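Section 2. Planning Your Budget Before You Order

Please read this section all the way through before you fill in the order form. We know it's tempting to skip ahead to the part with the cables, but a quiet half hour with a pencil now will spare you a good deal of back and forth with Novbridge later on (and they are very patient people, but still).

This section covers the Drultov hand-held gripper set and the Zelular recording plan. Prices were last checked in December 2023.

2.1 Working out what you need

1. Write down the tasks you want to record. Keep them small and ordinary to begin with – opening a notebook, picking up a marker, putting it back down. Small tasks need very little in the way of props, and you probably own most of them already.

2. Decide how many people will be recording at the same time. Each person working with both hands needs one pair of grippers. Two people taking turns can happily share a pair.

3. Enter the cost of the grippers. One Drultov pair is $1,499, and the price includes both cables and the printed marker cubes.

4. Add one set of spare finger pads per pair, at $207. Pads are the part you will replace most often, so do order them up front. Shipping on a single set of pads feels silly when you could have had them in the first box.

5. Add the Zelular plan for the months you expect to record. If you start in July, count July as a full month.

6. Set aside something for the room itself: a table, a chair for each person, a fan if the place gets stuffy, and enough power outlets within easy reach.

Note: Vidal carrying cases hold one pair each and are sold separately. You can leave them off if your grippers will live in one room.

2.2 Checking the space

1. Measure your table. A round one is fine, and so is a square one, as long as a seated person can reach every part of it comfortably.

2. Walk the path of every cable from table to outlet. Add up the lengths, then buy the next size up.

3. Allow 16 square feet of clear floor for each person, not counting the table.

Caution: Do not run cables across a walkway. If you can't avoid it, put floor covers into your budget now.

4. Send your finished sheet to Novbridge. Quotes come back within 6 working days.
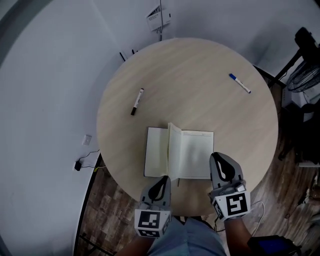
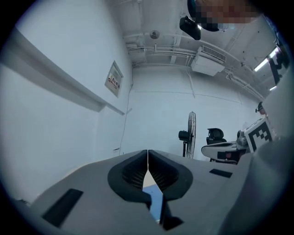

Figures 2-1 and 2-2. Hand-held grippers at a work space: over the table (2-1) and close up at the fingers (2-2).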